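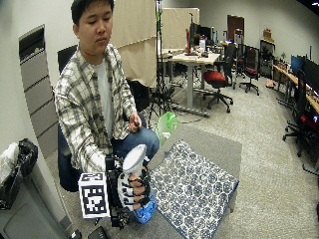

Spray bottle, right hand. Table with the patterned cloth at the front.

July, Ulusdale bench book
Cabinet humidor, seasoning and drift, continued from the previous page

Tesness cabinet back on the bench after the hinge repair. Interior re-seasoned with the dish method only, distilled water in a shallow glass dish on the bottom shelf, door shut. I did not wipe the cedar down. The last cabinet that was wiped raised its grain along the shelf fronts and had to be sanded, and then it read high for a week because the surface layer was wet and the core was not.

Starting condition: 61 per cent on the Nishimura hygrometer, door closed overnight, no stock inside. The dial gauge that came with the cabinet read well above that and is being ignored. It has been taped over so that it does not get written down by mistake.

Target is 70. Reached on the third morning. Held through that day with the dish in place, then the dish was taken out and the reading fell back over the evening, as expected with boards of this thickness. Dish back in. Will repeat until the fall without the dish is small enough that I stop caring about it.

Salt test on the Nishimura done before any of this. Salt slurry in a bottle cap, probe and cap together in a zip bag, left until the reading stopped moving. It read 2 points low. Correction has NOT been entered in the unit. It is applied in the Codance log instead, in the offset column, so all figures in this entry are corrected figures. Anyone reading straight off the display will get a different number.

Codance note: the export still drops the first row when the sample interval is changed partway through a run. Start a new file when changing interval. The lost row on the previous run was the door-opening reading, so the recovery curve for that run starts late and should not be compared with this one.

Door seal

Paper strip test all round. Good drag on the hinge side, good along the top. Bottom corner on the latch side lets the strip slide out with almost no resistance. Same corner as before the hinge repair, so the hinge was probably not the cause. Straight edge across the door shows a slight bow. Options are a thicker felt strip in that corner or moving the latch plate in a touch. Trying the latch plate first as it can be undone.

Torch inside with the workshop lights off: faint line of light at the same corner, nothing elsewhere.
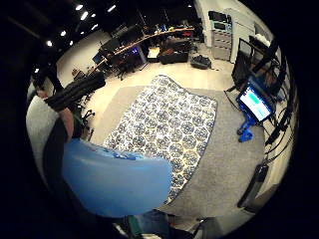

Quilt on the grey carpet, blue padded item in front.

Water use

Dish weighed full and again when the reading first touched target. Loss 121 g. That is the dish only. It includes whatever escaped at the bad corner, so it overstates what the cedar took up. Worth repeating once the seal is sorted, using the same dish and the same shelf position.

Temperature was steady in the mornings and crept up after lunch when the sun reaches that wall. Relative humidity dipped each afternoon and came back by evening, with the dish surface barely changed. Treating the dip as a temperature effect for now. The cabinet ought to be moved to the inner wall but the bench is in the way.

Trial stock

Small batch of unbanded test cigars, all the same size, kept in the plastic tub with a two-way pack until the cabinet is ready. Wrappers look sound. One has a lifted cap and is being kept as the draw sample. Foot slightly spongy on two of them, which suggests the tub has been running wetter than the pack claims. Probe goes in the tub tonight once it can be spared.

Do not load the cabinet straight from the tub. Step them through the spare box first. Last time the jump was made in one go and the wrappers split near the foot, and it was impossible to say afterwards whether the cabinet or the tub had done it.

To do
Latch plate in, repeat strip test.
New Codance file for the seal run, long interval, leave it alone overnight.
Re-weigh dish.
Probe in tub.
Order felt, the thinner one, in case the plate does not do it.
Check distilled water, the open container is nearly finished.

Evening: plate moved. Strip now drags at the bottom corner but the top latch corner has gone slightly loose. Left as is until morning.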